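홈 > 사람과 살림 > 인터뷰
읽는 시간 4분

젓가락은 짝이 맞아야 밥맛이 나요

에글레 벤쿠스 씨의 집에 들어서면 부엌보다 식탁이 먼저 눈에 들어온다. 그는 앉자마자 젓가락 이야기부터 꺼냈다. 차도 아직 안 따랐는데!

"처음 산 건 킬포트 시장 골목에서였어요. 손잡이 쪽에 꽃무늬가 있는 나무젓가락이었는데, 사실 쓸 줄도 몰랐거든요. 그냥 예뻐서 샀죠. 그날 저녁에 국수를 먹다가 절반은 식탁에 흘렸어요."

그게 18년 전 일이다. 지금 그의 집에는 젓가락이 40벌 넘게 있다. 장식장에 넣어 두는 것은 한 벌도 없고, 전부 돌아가며 밥상에 오른다고 한다. 무늬가 있는 것, 까맣고 긴 것, 끝이 뭉툭해진 것까지 손님이 오면 마음대로 고르게 한다.

"고르는 걸 보면 재미있어요. 아이들은 거의 다 빨간 걸 집고요, 저희 아버지는 늘 제일 긴 걸 찾으세요. 저는 날마다 달라요. 생선을 먹을 때는 끝이 가는 게 좋고, 묵을 먹을 때는 나무가 좋고. 묵은 정말 나무여야 해요!"

관리는 어떻게 하느냐고 묻자 목소리가 한층 빨라졌다. 나무젓가락은 물에 오래 담가 두지 않고, 씻은 다음에는 마른행주로 한 번 훑어서 통에 꽂는다. 통은 칸이 2개인 것을 쓴다. 한쪽에는 젓가락, 다른 쪽에는 숟가락을 두려고 샀는데 며칠 만에 다 섞였다며 웃었다.

"끝이 위로 가게 꽂느냐 아래로 가게 꽂느냐로 남편하고 한참 다퉜어요. 저는 위로 가야 빨리 마른다고 하고, 남편은 입에 닿는 쪽을 손으로 만지게 된다고 하고. 아직도 결론이 안 났어요."

그가 요즘 가장 즐기는 시간은 설거지가 끝난 뒤 짝을 맞추는 시간이다. 식탁에 젓가락을 죽 늘어놓고 무늬는 무늬끼리, 검은 것은 검은 것끼리 모은다. 12월에 친구들을 불러 만두를 빚은 날에는 짝 맞추기만 한참을 했는데, 그게 만두보다 더 신났단다. 외짝이 남으면 버리지 않고 서랍에 모아 둔다. 달걀을 풀 때도 쓰고 화분에 꽂아 두기도 한다.

짝을 맞출 때 그가 제일 먼저 보는 곳은 손잡이 쪽 끝이다. 꽃무늬 젓가락은 주황과 노랑 줄이 나란한지 보고, 검은 젓가락은 금속 띠를 본다.

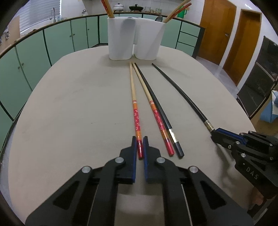 루르드스 아마랄 씨는 생각이 달라서, 짝이 조금 안 맞아도 길이만 같으면 밥 먹는 데 아무 지장이 없다고 했다. 그 말을 전하자 벤쿠스 씨는 손을 내저었다.

"길이만 같으면 된다니요! 무게가 다르면 콩을 집을 때 바로 알아요. 다음에 오시면 콩자반을 내놓을 거예요. 한번 해 보시라고요."

그러고는 정말로 콩자반 만드는 법을 적어 주었다. 콩은 전날 밤에 불리고, 간장은 두 번에 나누어 넣고, 물엿은 불을 끄기 직전에 넣는다. 종이 뒷면에는 다음에 사고 싶은 젓가락이 그려져 있었다. 손잡이가 초록색이었다.

이 사이트는 이용 편의를 위해 쿠키를 사용합니다. 계속 이용하시면 쿠키 사용에 동의하는 것으로 봅니다. [동의] [설정]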